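The Harbour Office at Trarncombe
A short story

Notice was given in August 2018 that the Harbour Office at Trarncombe would cease to keep the Register of Absent Vessels. The notice was fixed to the outer door, and a copy was sent to every household with a name in the book. There were 200 such households, and only one of them replied.

The reply came from Parisa Rahimi, of the upper town. She wrote that she wished to inspect the entry for the Stenoreck, which had left for Fuvholm before she was born and had not been reported at either port. Her grandfather had been the second mate. She did not wish to object to the closure. She wished only to read the page while there was still a person employed to turn it.

The Office considered the request and found no rule against it. An appointment was made for a Friday in September, at the hour when the ferry was out and the counter was quiet.

The Registrar received her in person. He was a tall man named Pană, in his last month of service, and he had put on the jacket with the brass buttons. He explained that the Register could be read but could not be copied, and that pens must be left at the counter. She gave up her pen. He asked whether she had another, and she gave up that one too.
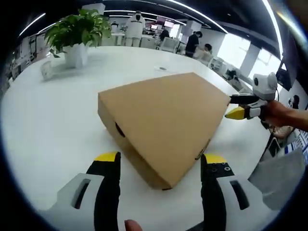
The Register had been kept in the same manner for as long as there had been an Office. A vessel was entered on the day she was missed, and each year, on that day, the Registrar wrote beneath her name the words "not yet". No Registrar had ever been permitted to write anything else. When the shelves were cleared, the later volumes had gone into brown cardboard cartons, wide and shallow, with an oval hole in the side for the hand, and it was from one of these that Pană lifted the volume she had asked for. He opened it at entry 2653.

She read slowly. The hand changed four times down the page, as one Registrar gave way to the next, but the words did not change. Near the foot she stopped.

"This one is underlined," she said.

"It is," said the Registrar.

"Is that allowed?"

"It is not provided for."

He looked for a time towards the window, where the ferry was coming back past the mole. He said that it had been a very clear morning, the year he made that mark, and that a sail had been seen from the upper town. It had belonged to another vessel. By then the ink was dry, and the Office did not hold with crossing out.

Parisa Rahimi asked what would be written this year. The Registrar replied that the day fell after the closure, and that no entry would therefore be made. He said this in the voice he used for tide tables. Then he went to the counter and came back with both her pens, and laid them beside the open page.

"I am required to see to the ferry," he said. "It generally takes me some minutes — the ropes are stiff."

When he returned she had gone down by the side stair. He closed the volume without looking at it, entered her visit in the day book as number 3428, and recorded that nothing had been copied.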